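Notes from the open day visit - read before the write-up is due

Room 717, start 9:40. If you missed the bus get these from Hinata Yokoyama, she has the sign-in sheet too. I typed these up the same night so expect gaps. Slides from the morning talk are NOT ours to share, ask me and I'll show you on my laptop.

## What we went to see

Open day at the Lidthorpe lab, hosted by Setsuko Yagi's group. Four stops on the tour, we made three. The fourth (mobile base in the corridor) was running late and the bus wouldn't wait. Anyone who wants it can go back in January, they repeat the whole thing.

Stops in the order we walked them:

1. Arm cell, pick and place, Katsuhiko Tsuchiya
2. Grasp bench, Fares Mansour
3. Hand-held gripper demo, Kohei Furukawa

The theme for the course is unit 7, *learning from demonstration*. Keep that in mind for stops 1 and 2, which look unrelated and aren't.

## Stop 1 - arm cell

Industrial arm behind a fence, taking parts from a tray and setting them in a fixture. Taught the old way. Tsuchiya showed the teach pendant: jog the arm to a point, save, jog to next point, save. Program for the demo part is short, mostly waits and speed changes.

Things to write down:

- Repeatability vs accuracy. He asked the group and most of us mixed them up. Repeatability = comes back to the same place each time. Accuracy = that place is the one you asked for. A taught point only needs the first one.
- Move the fixture by a finger width and the program is wrong. He did this on purpose. Arm went to the old spot, part landed on the edge, cell stopped.
- Fix for that is a camera or a better fixture. Most shops pick the fixture. Cheaper, and the night shift can understand it.

Somebody asked why not teach the arm by hand, just pull it along. Answer: you can, on arms that allow it (lead-through, or kinesthetic teaching, same thing for this course). Slow with a heavy arm, and your own body is in the way of the cameras. Also hard to do two arms at once with two hands. REMEMBER this one, it comes back at stop 3.

## Stop 2 - grasp bench

Small table, one parallel-jaw gripper on a stand, box of kitchen things. Mansour let people choose the object and guess first whether it would hold.

Main points:

- Parallel jaw = two fingers, one motion, open and close. That's all the freedom you get at the hand. Everything else has to come from the wrist and arm.
- Flat thin objects are the worst. A plate lying on a table gives the fingers nothing to go around. You tilt it, slide it to the edge, or use a second hand.
- Soft finger pads beat strong motors for most of the box.
- Trays: long way from grip point to the middle of the weight. Hold one end and the other end droops. Two grips, one on each side, and the problem mostly goes away but now the two hands have to agree.

He drew the force picture on the board and I didn't get all of it. Two contacts, each with a friction cone, line between the contacts has to lie inside both cones. Chapter 3 has it drawn properly, use that and not my sketch. If you're doing the calculation for homework take the friction value in the chapter table, don't go looking for another one.

Question from the back: does the gripper know it's slipping? This one doesn't. It knows finger position and motor current and thats it. Someone can look at slip sensing for the short talk if they want a topic.

## Stop 3 - hand-held grippers

Longest stop, and the one the write-up is on.

Idea in one line: leave the robot out of it while you collect. Person holds the grippers, does the job, the motion is recorded. Later a policy is trained on the recordings and runs on arms with the same kind of fingers.

Furukawa talked first, then the demo at the round table. Job was a simple one with wooden trays.

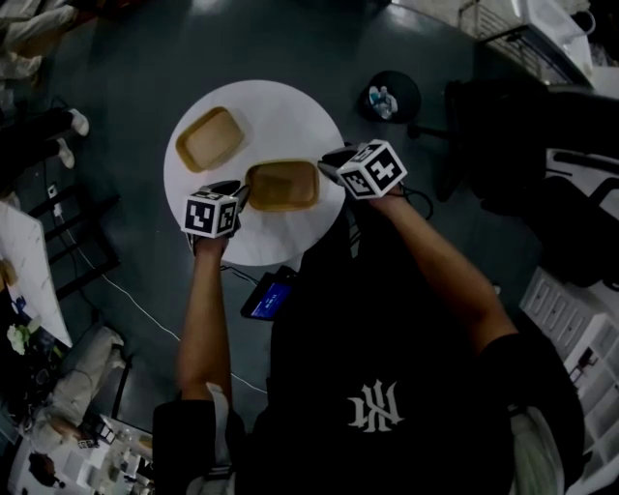 **Brurnavham Robotics & Automation Club** | Course visit handout, unit 7

The white cubes on top of the grippers are the bit to look at. Each carries square black-and-white marker patterns. A camera that can see a marker and knows its printed size can work out where the marker is and how it's turned. Cube is fixed to gripper, so cube pose plus a fixed offset gives you gripper pose. Do that over time and you have a path for each hand.

Why a cube and not one flat marker: hands turn. One flat square seen edge-on is useless. With a cube there's usually another face toward the camera.

Both jaws point at the middle tray there, one hand from each side. Compare stop 2, the two-grip thing.

What can go wrong (his list plus ours):

- Arm or sleeve covers the cube, path has a hole. Short holes get filled in, long ones you throw the run out.
- Fast moves blur the pattern.
- Glare on the marker. Matte print helps.
- Person reaches in a way no arm could. Recording is fine, robot can't follow it. You find out late.
- Clock mismatch. If gripper opening and camera are on different clocks the fingers close before or after the hand gets there. Worst one according to him, it looks ok until you replay it.

Calibration comes before any of this. The fixed offset from cube to fingertips has to be measured, and if a cube gets knocked you do it again. I asked how often and he said "whenever you've dropped it".

Yokoyama asked the good question - why not just film bare hands? Because fingers aren't jaws. With the gripper in your hand you're stuck with the same two-finger limits the robot has, so you can't cheat with a thumb. You also feel some of the contact through the handle, so people naturally slow down near the tray.

Compared with stop 1:

| | Taught points | Hand-held demos |
|---|---|---|
| What's stored | a few positions | whole paths, many runs |
| Part moves | fails | can cope, if the runs covered it |
| Two hands | hard to teach | natural |
| Easy to check | yes, read the program | no, you test it |
| Good for | same part all day | jobs that vary |

Last row is my summary, argue with it if you like. Tsuchiya would.

## Stuff that came up at lunch

Yagi said the group started with a leader-follower setup at the old site in Chiba. You move a small arm, big arm copies. Works, and you get joint angles for free, but you need the full robot there every time you record. Hand-helds go in a bag. They still keep the leader arms for jobs where force matters.

The Gindunby people record in real kitchens now. More variety, messier data, more runs thrown out. She wouldn't say which approach wins. Depends on the job.

Also: task instructions matter more than people expect. If one person moves the left tray first and another does the right one first, the training data has two answers to the same question. Either pick one order or make sure the model can handle both. We'll do this properly in the next lecture.

## For the write-up

Two pages max. Cover:

- one thing a taught-point cell does better than a system trained on demos, with a reason
- how a marker cube gives you a pose (words and one diagram, no need for the full math)
- pick TWO failure causes from the list and say how you'd notice them in the data. "Look at the video" isn't enough, say what you'd look for
- a two-handed job from your own house that would be awkward for parallel jaws, and what you'd change about the object or the table

Don't describe the building. Last year I got half a page on the lobby.

If you quote a speaker put the stop number after it. Spelling of names is on page 1 of the program, please check, I've had three versions of Tsuchiya already.

Hand in to the box by the lab door or email Hinata, 4:00 pm cutoff. Safety glasses from stop 1 - two pairs didn't go back, check your bags and leave them on my desk.

Reading for next time: chapter 4 up to the end of the camera calibration secton. Skip the proof.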